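Rorkley to move furniture spares to Flostby depot
20 November 2024

Rorkley will transfer its stock of replacement furniture parts from Wadau to Flostby in December. The move covers 1554 part numbers, including hinges, drawer runners and table feet. Orders will stop for two working days – the website will stay open for returns.

"Most parts will ship the next day," said Veikko Ikonen, head of spares.
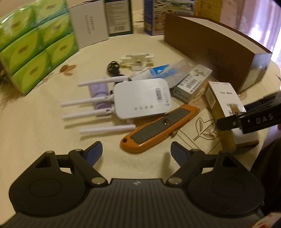
Delivery charges are unchanged. Trade customers on 60-day terms keep their present account numbers. Parts for the Lehtinen range will follow later.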